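生活と消費の社会学 講義ノート 第7回
「おすすめ」はどこまで根拠か――家事助言の読み方

2月 担当:Ginette Cormier(補助:Hòa Khúc)
コメント 2件 シェア 30

前回の続きから。前回は家電の「標準使用年数」を扱ったが、終わり際に「では掃除や手入れの助言はどうなのか」という質問が出た。今回はほぼその質問に答えるための回である。先に言っておくと、きれいな答えは出ない。

1 助言という文章の型

家事の助言には、だいたい決まった型がある。まず失敗の指摘(「その洗い方、間違っています」)、次に権威の登場(「プロが教える」「専門家によれば」)、最後に手順。手順の部分はたいてい無害で、役に立つこともある。疑うべきは前の二つである。

「間違っている」と言うためには、何が正しいかの基準がいる。ところが助言記事を集めて読むと、基準を書いているものは少ない。汚れが落ちることなのか、素材が長持ちすることなのか、菌が減ることなのか、見た目が整うことなのか。この四つは互いに一致しない。強くこすれば汚れは落ちるが、表面は傷む。漂白剤は色素をよく消すが、汚れの本体が残っていても見た目は白くなる。どれを優先するかを言わずに「正しい洗い方」を語る文章は、読者が勝手に基準を補ってくれることに頼っている。

「プロ」という語も同じくらい怪しい。清掃業の経験者なのか、製品の開発者なのか、家事の発信で収入を得ている人なのか。清掃業者にとって合理的な方法が、家庭で合理的とは限らない。業者は短時間で結果を見せる必要があり、同じ面を毎週手入れするわけではない。道具も濃度も換気の条件も違う。肩書きが本物でも、そのまま台所に移せるかは別の問題として残る。

2 数字のついた助言

教材A(配布済み)は、Flindiaという名前の台所用洗剤の広告である。中央に大きく「満足度100パーセント」とある。欄外の小さな字を読むと、これは試供品を受け取ってアンケートに返信した人のうち、「満足」「やや満足」「どちらかといえば満足」を合わせた割合である。返信しなかった人は分母に入っていない。

ここで考えてほしいことがいくつかある。試供品をもらって、わざわざ返信する人はどういう人か。「どちらかといえば満足」を満足に含めるのは誰の判断か。そして、比較の相手がいないこと。普段使っている洗剤について同じ質問をしても、同じような数字が出るかもしれない。満足度は洗剤の性能を測っていない。

教材Bは、Etoraという生活情報誌の特集で、「読者1,192人に聞いた掃除の悩み」という見出しがついている。1,192という数は、丸めていないだけに精密に見える。しかし端数の細かさと調査の質には関係がない。回答者は雑誌のウェブ会員で、掃除特集のページから回答画面に入る仕組みだった。掃除に悩んでいる人が集まる場所で掃除の悩みを聞けば、悩みは多く出る。

標本の大きさに感心する癖は、なかなか抜けない。偏った集め方をした場合、人数を増やしても偏りは消えず、偏った値がより安定して出るだけである。期末レポートで「多くの人が回答しているので信頼できる」と書いた場合は減点する。毎年書く人がいる。

3 「昔ながらの知恵」について

重曹、酢、米のとぎ汁、柑橘の皮。こうしたものは「自然で安全」という枠で紹介される。自然であることと安全であることは、論理的には無関係である。酢は酸であり、炭酸カルシウムを主成分とする石材の表面を侵す。大理石に酢を使うな、という注意はこの点で根拠がある。反対に、「自然派だから何にでも使える」という助言には根拠がない。

重曹と酢を混ぜて泡を立て、排水口に流すという方法もよく見る。泡は二酸化炭素で、見た目には働いているように映る。ただ、酸と塩基が互いに中和した後に残るのは、ほとんど洗浄力のない薄い塩の溶液である。泡が物理的に汚れを動かす効果がまったくないとは言わない。しかし、その後に流す大量の湯の効果と分けて確かめた記事を、私はまだ読んだことがない。湯だけを流した排水口と比べればよいのだが、比べてしまうと記事にならないのだろう。

もっとも、伝統的な方法をすべて退けるのも同じくらい雑である。長く使われてきた方法には、少なくとも「ひどい害がすぐには出なかった」という程度の情報は含まれている。それ以上の情報が含まれているかどうかは、一つずつ調べるしかない。Khúcさんが先週の演習で紹介した、祖母の家の鍋の手入れの例を思い出してほしい。あの方法が効いていた理由の候補は三つ挙がったが、どれも否定できなかった。効いていたという記憶そのものを疑う意見も出た。あれは良い議論だった。

4 素材の名前と、素材そのもの

助言を読むときに見落としやすいのが、素材の同定である。「大理石には中性洗剤」と書いてあっても、自宅の天板が本当に大理石かどうかを確かめている人はどれだけいるか。天然の大理石、花崗岩、樹脂系の人工大理石、石英を樹脂で固めたもの、模様を印刷した化粧板。店頭や賃貸の広告では、これらがかなり自由に「大理石調」「石目」「御影風」と呼ばれる。
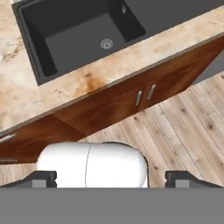
図1 暗い色のシンクと石目模様の天板(CG)。手前の縁近くに赤茶色の筋またはしみ。

図1を使って、見た目からの推論がどこで止まるかを練習する。手前の赤茶色の部分を、石の模様と読むか、しみと読むか。前者なら掃除の対象ではない。後者なら、鉄分によるものか、食品の色素か、別の何かかで扱いが変わる。助言記事の多くは、この分岐をとばして「頑固なしみにはこれ」と始める。落ちなかった読者は自分のやり方が悪かったと考え、次にもっと強い薬剤を買う。模様を一生懸命こすっている可能性は、記事のどこにも書かれていない。

呼び名にも注意する。マーブルという語は、石の種類を指すことも、色の混ざり方を指すこともある。後者の意味なら菓子にも紙にも使う。「うちのはマーブルだから」という発言から、酸に弱いかどうかを引き出すことはできない。製品の仕様書があればそれを見る。なければ、分からないという前提で、いちばん弱い素材に合わせて扱う。面白みのない方針だが、取り返しのつかない失敗は減る。

教材CのVirniaの取扱説明書(抜粋)では、「酸性・アルカリ性・研磨剤入りの洗剤、および熱湯のご使用はお避けください」とある。これは親切な助言に見えるが、使えるものがほとんど残らない。説明書の禁止事項には、製品を守る目的と、苦情が来たときに会社を守る目的が混ざっている。どちらの目的で書かれた一行なのか、文面からは区別できないことが多い。だからといって無視してよいことにはならない。このあたりの居心地の悪さは、そのまま持っておくこと。

5 反論への応答

この回について、受講者から寄せられた反論を取り上げておく。

一つ目。「掃除の助言くらい、多少間違っていても害はないのでは」。害の大きさは小さいかもしれない。ただし塩素系と酸性のものを混ぜてはいけないという種類の助言は別格で、これは疑う前に守る。疑うことと試してみることは同じではない。懐疑の練習を自宅の浴室でやらないように。

二つ目。「何でも疑っていたら生活できない」。その通りで、私も洗濯の表示はたいてい黙って従っている。疑う労力には限りがある。高くつく助言、元に戻せない助言、買い物を伴う助言から順に疑えばよい。布巾の畳み方の助言は最後でかまわない。

三つ目。「先生は結局、どの洗剤を使っているのか」。答えない。答えると来年の配布資料に「専門家も愛用」と書く人が出る。

6 次回までの課題

家事または住まいの手入れに関する助言を2本選び、次の点を書いてくること。字数は自由。箇条書きは不可。

・その助言は何を「良い結果」としているか。書かれていない場合、どの語から推測できるか。
・助言した人は、読者がそれに従うことで何を得るか。
・助言が外れたことを、読者はどうやって知ることができるか。

三つ目がいちばん難しい。去年の受講者は、ここを「特になし」で済ませた答案が目立った。外れたと知る方法がない助言は、外れないのではなく、確かめられないのである。

動画を題材にする場合は、該当箇所の発言を書き起こして添付する。画面の印象だけで論じないこと。Đàoの通販カタログは研究室の前の棚にあるので、題材が見つからない人は使ってよいが、持ち帰りは禁止。提出は火曜の授業開始まで。遅れた分は読むが、採点には入れない。

コメント(2)

重曹と酢の件、湯だけの場合と比べた資料があれば次回持っていきます。家にある本には載っていませんでした。

図1の筋は模様に一票です。ただ、理由を書けと言われたら書けません。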